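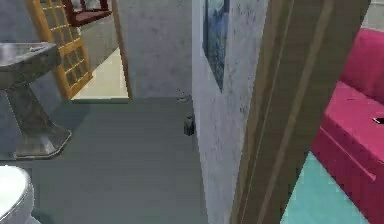

Pedestal sink and grey floor in the bathroom.

Bathroom stays damp for hours after a shower, even with the fan running

Posted in Ventilation and Moisture by slowkettle, 8/21/26

We moved into a small ground-floor unit in Clevance last winter. The bathroom has no window and the only ventilation is a ceiling fan that comes on with its own switch. It is loud enough that you would think it was doing something. After a ten-minute shower the mirror is still fogged 40 minutes later and the towels never really dry between uses. The ceiling paint has started to spot in the corner over the shower.

What I have tried so far:

Took the fan cover off and washed it. There was a thick mat of grey lint on it and I vacuumed what I could reach of the housing.

Left the door open after showering. This helps the bathroom but then the windows in the main room fog up, especially the one nearest the dining table, and I end up wiping the sill every morning.

Bought a small plug-in dehumidifier, the kind with no compressor. It collected a couple of spoonfuls in a week.

The floor is smooth with no seams, and I have been told the damp could be coming up through it from the slab. I don't know how I would check that. The landlord is reasonable and will pay for parts if I can say what the problem is, but she won't send somebody out to look around for an afternoon. I can handle basic tools and I own a ladder.

So I would like to know if the fan is simply too small, or if there is something wrong with how it was put in. The label inside says Kaneko and gives a model number but nothing about airflow that I can find. I would also like to know if cutting the bottom of the door would help, since it sits very close to the floor.

2 people are following this topic

ductandcover
Marked helpful by the poster

Do the tissue test before you spend anything. Shut the bathroom door, turn the fan on, and hold a single square of toilet paper up to the grille. If it sticks flat and stays there, the fan is moving a fair bit of air. If it flutters or drops, it isn't. Then do the same thing with the door open a hand's width. If the paper drops with the door shut and sticks with the door open, your fan is being starved and the door is the problem. A fan can't push air out of a room if no air can get in to replace it.

From what you wrote I would bet on the door. In a lot of older units the door was hung to clear a thin floor, and then a new floor went in over the old one and used up the gap. You want at least 10 mm clear under the whole width, measured from the finished floor and not from the threshold strip. More is fine.

To trim it, take the door off the hinges and lay it flat on two padded sawhorses. Mark your line all the way across on both faces, score it with a sharp knife, and put painter's tape over the line. Clamp a straight board down as a guide for the saw. Cut slowly with a fine blade. Sand the edge afterward and seal it with whatever paint or varnish you have. The bottom edge of a bathroom door takes up water like a sponge if it is left raw. If the door is hollow core, don't take off so much that you cut past the solid strip at the bottom, or you will be gluing a piece of wood back into it.
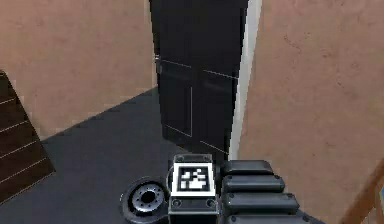

Check with the landlord before you cut, obviously. If she says no, ask if you can put in a door grille, although that also means a hole in the door. The other option is to leave the door open a little while the fan runs, which pulls drier air in from the rest of the unit. That is different from leaving it wide open with the fan off, where all you do is share the steam with the other rooms. I suspect that is what has been happening with your windows.

If the paper drops in both cases, look at the duct. Switch off the breaker, take the cover off, and see if the fan motor unplugs and lifts out. Most do, with one or two screws. Behind it you will see the outlet with a small plastic flap. Make sure the flap swings. I have found them painted shut, taped shut from the factory, and in one case screwed shut, because someone had driven a mounting screw right through it. Then go outside and find the wall or roof cap. Have someone turn the fan on while you watch. The louvres should lift. If they are jammed with lint or a nest, clean them and try again.

On the size, for a small bathroom you don't need a monster. My own is a Kokar rated at 133 cfm and it's more than the room needs, but I had a long duct run to deal with. A ratings label will tell you what the fan does on a bench with no duct attached. Every elbow takes something away, and flexible duct that has been left sagging takes away more. If you can get at it, pull the flex tight or replace it with smooth pipe, and tape the joints with foil tape. The grey cloth stuff dries out and lets go.

Get a timer switch while you are at it. It's cheap and it fits in the same box as the old switch, as long as there is a neutral in there if the timer needs one. Read the package. Run the fan for half an hour after every shower and don't rely on anyone remembering.

millpondroad

Had the same thing, bought a bigger fan, made no difference at all. It was the outside vent. Check that first.

Also those little dehumidifiers are useless, take it back.

greyjay_and_co

I agree with most of the first answer. I'll add the floor part because it was skipped.

To check for damp coming up, cut a square of clear plastic from a heavy bag and tape it flat to the floor along all four sides. Pick a spot well away from the shower and the sink, somewhere you don't splash. Leave it two or three days. If there are beads of water on the underside when you peel it up, moisture is coming from below. If the top is wet and the underside is dry, the moisture is in the room air and is condensing on a cold surface. On a sheet floor the test is less reliable than on bare concrete, but it's free, and a clear result either way tells you something you can bring to the landlord.

While you're down there, put a dry paper towel around the base of the toilet and another around the foot of the sink and leave them overnight. A slow weep at a supply valve will keep a small room humid all year and you might never see a puddle. Pedestal sinks are bad for this because the trap and the valves are tucked in behind and hardly anyone looks. Run your fingers along the underside of the shutoffs. If they come away wet, that's your first repair and everything else can wait.

I would pick up a humidity gauge too. Mine came from the Caltton hardware store and was less than a takeout lunch. Write down the reading before the shower, right after, and then again once the fan has been running a while. Do it for a week before you change anything and a week after. You will know if the door trim worked, and you'll have something on paper for your landlord.

For the spots on the ceiling, wash them with a mild detergent and let the area dry completely before you touch it up. Use a proper bathroom paint over a stain-blocking primer. Painting over spots without fixing the air just gets you spots again by spring.

slowkettle

Thanks all. Did the paper test tonight. It drops with the door shut and sticks hard with the door open, so I have written to the landlord about trimming it. The cap outside opens fine. Plastic is taped down and I will look at it on Monday. The window in the main room is still a nuisance, but I'll start another topic if it carries on once the bathroom is sorted.

greyjay_and_co

Good result on the paper. Look through the window section before you start a new topic, most of it has been asked in there already.

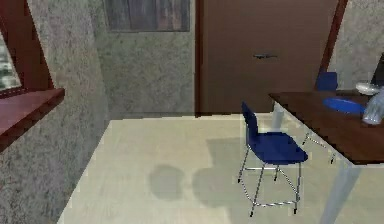

WINDOWS AND CONDENSATION

Related topics from this section

Water pooling on a painted sill every morning
Short answer: wipe it, find out where the moisture is coming from, and keep the curtains off the glass overnight so warm air can reach it. Check that the paint on the sill has not cracked at the joint with the frame, and refill the joint when everything is dry.

Fog between the panes
The seal has gone on that unit. No amount of ventilation will clear it. The glass can usually be replaced without changing the whole window, so ask for that price first.

Is it safe to crack a window in winter with the heat on?
Yes, for a few minutes at a time. Open it wide and shut it again, and turn down any heater under it while you do.

Dining area fogs up when cooking
Lids on pots, range hood on before the water boils, and leave the hood running after you sit down. If your hood only recirculates, it will catch grease and do nothing for steam.

Furniture against an outside wall
Pull it forward a hand's width. Air has to be able to move behind it or the wall stays cold, and you'll find mould on the back panel in September when you go to move it.

Reply to this topic
You must be signed in to post. Replies that recommend a product should say if you work for the company that sells it.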